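Osstead Allotment and Garden Society
Minutes of the general meeting held in May at the Mengal Road hall, 7.30 pm

Present: Manee Onsri (chair), the secretary, the site reps for Top Field and Brook Side, and members as signed in the book. Apologies were received from the plot letting officer and from two members on Brook Side.

1. Minutes of the last meeting

Agreed, with one correction. Under item 6 the plot given up was 14B and not 14A. The tenant of 14A is still very much in place and would like this known.

2. Matters arising

The hinge on the lower gate has been replaced. The combination has been changed and members who have not had the new one should ask their site rep. It must not be written on the notice board.

The manure delivery was left on the turning circle again. The secretary has spoken to the farm and they have agreed to tip it beside the old hen run in future.

3. Money

The balance in the current account stands at £1,098. All plot rents are in except for two, both of which have been chased. The insurance is due next month and will come out of this sum. A member asked if the society could move part of the balance into a savings account. The chair said there was little point until the water bill had been paid.

4. Water

Most of the evening was spent on this. The water bill has gone up again and the meter reading for the Top Field supply looks high for the time of year. Darkelar, who put in the present pipework, have quoted £600 to trace and mend a leak if there is one. The Top Field rep thought the trough by plot 22 was to blame, as the ground there never dries out. It was agreed that he would turn off the supply one evening, read the meter, and read it again the next morning. If it has moved with all the taps shut, Darkelar will be asked to come.

There was a long discussion on hosepipes. The rule is that hoses may be used for filling butts and may not be left running on beds. Several members felt this was being ignored. One member said the rule was unfair on those with plots at the far end who cannot carry cans. A vote was taken and the rule stays as it is, but anyone who has trouble carrying water may speak to the site rep and an arrangement will be made.

The chair reported that second-hand storage tanks holding 3,000 litres can be had from Zilteck. One would fit behind the shop and could take the rain from the roof. No price yet. The secretary to find out, and to ask whether a base is needed.

5. Shop and stores

The shop has sold out of onion sets and bonemeal. Seed potatoes did well and only a part bag of second earlies is left, which will be given away on the next work morning.

Members are reminded that bottles and tubs left in the store must have a readable label. Anything that has been decanted into another container must say what it is and when it was put there. Items with no label will be set aside on the top shelf until the end of the season and then taken to the council tip as garden chemicals. Please do not pour anything down the drain by the hall.
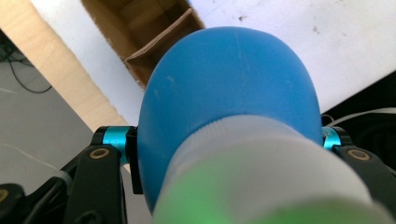 Blue-topped container, close up.

The shop rep asked for permission to buy a lockable metal cupboard for feeds and slug pellets. Spending of up to £300 was agreed. A member offered to collect it in his van.

6. Bonfires

Two complaints have come from the houses on the Mengal Road side. Bonfires are not allowed until October. The secretary will write to the houses to say that members have been reminded.

7. Summer show

The hall is booked. Classes will be the same as last year with the addition of one for chillies and one for the heaviest courgette. The children's miniature garden is to be on a dinner plate, as seed trays took up too much of the table. Manee Onsri will ask the Osstead bakers if they will judge the cakes again. Entry forms will be in the shop from the start of next month.

8. Any other business

A member asked about keeping bees on the spare ground beyond plot 30. Some were in favour, one was strongly against because of an allergy. Left until the next meeting so that the neighbouring tenants can be asked.

The strimmer is out for repair. The push mower may be borrowed in the meantime and should be cleaned before it goes back.

A grey wool hat and a pair of secateurs with red handles have been handed in and are behind the shop counter.

The meeting closed at 9.15 pm.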